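Health and Law › Legislatures › Research article

4. Passage of the notice clause

The bill on notice before clinic closures reached the Setley assembly in July, after two earlier drafts had failed at the first vote. Its main clause required any publicly funded clinic to give 110 days' notice before ending a service, and to name the nearest place where that service would still be offered. The first draft had asked for 80 days and named no other provider.

Support for the longer period came mostly from members for the outer districts. Caputo and Brekke have argued that distance to care is a better guide to voting on health bills than party, and the record in Setley fits that view in part. Members for Riltska, where the only evening clinic had closed without warning, voted together across party lines. Those for Bråten did not, although patients there travel just as far.

The assembly heard from clinic managers, patient groups and the district health board. The managers did not oppose notice as such. Their concern was that staff would leave once a closure was announced, so that the service might end in practice well before the date given. An amendment allowing a shorter period where fewer than five trained staff remained was put forward and later withdrawn. 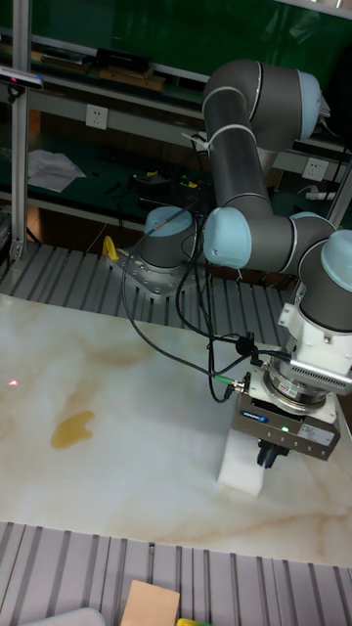
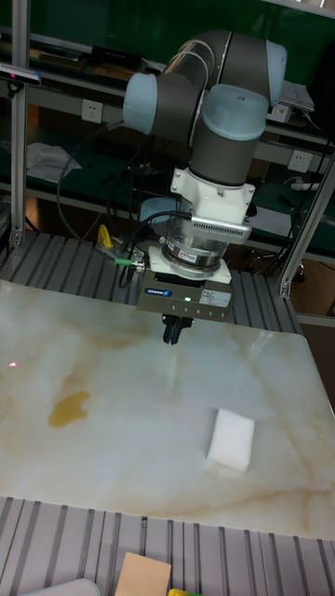 Figure 4. Robot arm with pale blue joint caps, reaching down over a marble-patterned tabletop.

4.1 Wording and enforcement

The final text leaves enforcement to the district health board, which may delay a closure but may not impose a fine. This was the point on which most of the committee stage was spent. An early version gave patients a direct right to bring a claim — a right taken out before the second vote and not restored.

The word "service" is left without a definition. The Bosis guidance note, issued six months after the vote, reads it to cover any treatment offered on a regular basis, but the note has no legal force. Two clinics have since relied on a narrower reading. In both cases the board accepted the closure date as given, and neither decision has been tested in court.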